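Kostard House Residents' Association
Minutes of the general meeting, October 25, 2023
Held in the ground floor lounge

Chair: Lefteris Sarantis
Present: 18 residents, plus one representative from the managing agent, Cidell
Apologies: flats 2 and 15

1. Minutes of the last meeting
The minutes of the April meeting were agreed and signed. The rear gate lock, carried over from that meeting, has been replaced.

2. Laundry room
Cidell reported that the second dryer is still out of order. The part has been ordered and the agent will put a notice on the door when a date is known. Several residents said that washing is being left in the machines overnight. It was agreed that anything found in a machine after the cycle has ended may be moved to the shelf by the next person. Flat 42 asked whether the room could open earlier at weekends. The chair will ask the flats directly above before the next meeting.

Bed linen and other large items were discussed again. The machines will take one double set at a time, and overloading was given as the cause of the last breakdown. Dark items should be washed apart from light ones, following a complaint about dye left in the drum. 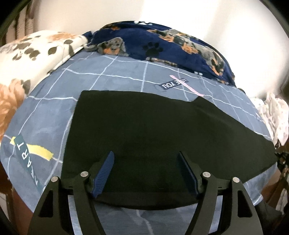 Residents on the top floor asked for the drying lines in the yard to be put back up. Cidell has no objection provided the lines are clear of the bin store. Two quotes will be obtained for new posts.

3. Windows
Windavix will start on the stairwell windows once the scaffold is in place. The work is paid for from the reserve fund and there will be no extra charge this year. Residents asked that the front entrance be kept open throughout. Cidell to confirm in writing.

4. Heating
The boiler was serviced by Krajčí and passed. Radiators on the second floor landing remain cold. Cidell to send the engineer back.

5. Any other business
Bicycles are again being left under the stairs. Labels will be put on them, and any not claimed will go to the shed.
The hall noticeboard needs a new key.

6. Next meeting
Date to be fixed by the chair and posted in the hall. The meeting closed after questions to the agent.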